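The Seating Plan

By the time the second secretary from Dodberg had been sick into the umbrella stand, Homa Asadi knew this was going to be the best week of her life.

She was twenty-six and she had been in the protocol office for nine days. Before that she had taught geography to twelve-year-olds, and she still had chalk in the seams of her good coat. She loved everything about the new job. She loved the brass tray for visiting cards, the green telephone that only rang inwards, the cupboard with the spare flags rolled up like umbrellas. She loved the word "plenipotentiary" and said it quietly on the tram.

"Get him some water," said Ardalan Kermani, who had been in protocol for thirty-one years and had never been seen to hurry. "And then come and look at this table. We have a problem with the table."

The table was magnificent. It had been carried up four flights in sections for the signing of the Strait Accord between Dodberg and Skerkia, two small republics who had been quarrelling over a lighthouse since 1593 and who had, after all that time, run out of reasons. It was oval, it was walnut, and it seated twenty. Homa walked all the way round it with her hand on the wood.

"It's beautiful," she said.

"It is an oval," said Ardalan. "An oval has two ends. Skerkia will sit at neither end if Dodberg sits at the other, because the ends are not the same. One of them faces the window."

Homa looked. One of them did face the window, and beyond the window was the whole harbour, with the ferries coming in and the cranes and, very small and white on its rock, the lighthouse itself.

"Oh," she said. "Oh, that's wonderful!"

"It is not wonderful. It is Thursday, and they sign on Saturday."
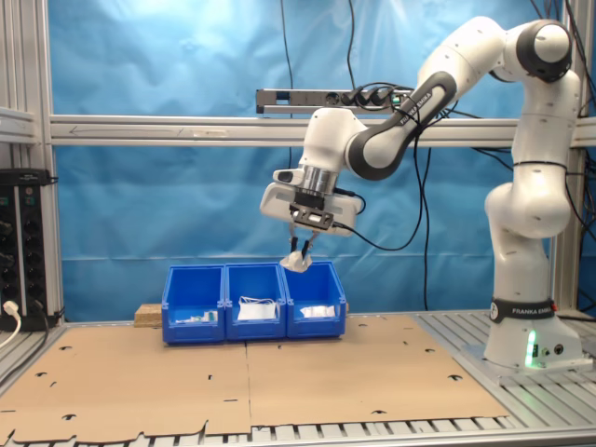
HORNANO, 2025-06-14

The morning of the signing came up clear and windy, and every flag in the town was standing straight out. Homa had slept for two hours on the sofa in the cipher room. She didn't care in the least. She had washed her face in the little basin with the cold tap and put on the good coat, chalk and all, and run up the back stairs with a roll in her mouth and the place cards in both hands.

What a lot had happened since Thursday! They had tried turning the table, and it would not turn, being longer than the room was wide. They had tried curtains, and the Skerkian ambassador had asked very pleasantly what Dodberg was so anxious to hide. They had tried seating both delegations along one side, like a school photograph, until Ardalan pointed out that somebody would have to be on the left. At midnight on Friday the Dodberg minister had telephoned on the green telephone to say that he would sign standing up, in the corridor, or he would not sign at all, and at ten past midnight the Skerkian ambassador had telephoned to say the same thing about a different corridor.

"Is it always like this?" Homa had asked, with shining eyes.

"No," Ardalan had said. "Sometimes they don't telephone."

And then he had gone down to the archive with a torch, and she had gone with him, and they had read the old papers until the birds started. She had never read anything so good. There were 809 letters, all of them about the lighthouse, and the early ones were furious and the later ones were only tired, and in between, for a stretch of years nobody had bothered to index, they were almost fond. The keepers had been appointed turn and turn about, one from each side. The Dodberg keeper left jam for the Skerkian keeper. The Skerkian keeper complained to his government that the jam was plum and that he had expressly asked for quince. His government sent a formal note about it. Dodberg sent a formal note back, and a crate of quinces.

"Look at this one," Homa had said, sitting on the floor with her shoes off. It was a scrap in brown ink from a keeper called Pitkänen, and it was to do with the stove. There was one stove in the lighthouse and one warm bench beside it. He and the other man had agreed, he wrote, that whoever came in wettest should have the bench, and that the question of whose bench it was could be left to people who were dry.

Ardalan had read it twice. Then he had taken off his glasses and cleaned them on his tie, which she had never seen him do.

So now it was eight in the morning and the delegations were on the stairs. She could hear them coming up, Dodberg on the left-hand banister and Skerkia on the right, not talking. The second secretary was with them and looked a much better colour. Behind them came the press, and behind the press came a boy with the pens.

Ardalan opened the double doors himself.

"Excellencies," he said, "good morning. I am sorry to say that we have no seating plan."

There was a silence in which Homa could hear the halyards slapping on the flagpole outside.

"No plan?" said the minister.

"None. There is a letter on the table, which I would ask you both to read, and there is a boat at the quay. The crossing takes a quarter of an hour. I ought to warn you that it is rough."

The minister read the letter. He handed it to the ambassador, and she read it too, holding it a long way off because she was too proud for spectacles. She was a tall woman with a voice like a cello and she had not smiled since she arrived.

"How rough?" she said.

"Very," said Ardalan.

"I never get wet," said the ambassador. "I was brought up on boats. The minister will be soaked to the skin."

"Madam," said the minister, buttoning his coat, "I fully intend to be."

And they went! All of them, down the four flights and out into that tremendous wind, with their hats in their hands and the accord in an oilskin bag that Homa held against her chest with both arms. The harbour was all green and white. The boat climbed up each wave and dropped off the back of it, and the second secretary sat in the bows with his eyes shut and was not sick, not once, and Homa wanted to cheer for him. The ambassador stood the whole way. The minister leaned out over the side on purpose, like a spaniel out of a car, until an aide took hold of his belt.

There were 300 steps cut into the rock, and the rail was cold and gritty with salt. At the top was a low door, and through the door was a round room with whitewashed walls, and in the room was a stove, and beside the stove was a bench.

It was not a big bench. It would hold two people if they didn't mind their elbows touching.

Everyone looked at the minister, who was streaming. Water ran out of his sleeves. And then everyone looked at the ambassador, because the last wave before the landing stage had come straight over the side and hit her squarely in the back of the neck, and her splendid hair had come down, and she had walked up every one of those steps without mentioning it.

"Mr Kermani," she said. "Who, in your professional opinion, is the wetter?"

Homa held her breath. Thirty-one years, she thought. He'll know. He'll know exactly what to say.

Ardalan walked round the two of them slowly, with his hands behind his back. He bent to look at the minister's shoes. He looked for some time at the ambassador's collar.

"I'm afraid I can't tell them apart," he said.

The minister began to laugh first. It was a high, surprising laugh — it went up into the tower and came back down — and then the cello joined in underneath it. They sat down together on the bench with a squelch and held out their hands to the stove, and somebody found a tray to put across their knees.

The boy had dropped the pens in the sea. They signed with Homa's pencil, the stubby one she used for marking maps, first one and then the other, and passed it back to her damp.

"You'll want to ink that over," said the ambassador.

"Yes, Excellency," said Homa. "Would you like some jam? I brought both kinds."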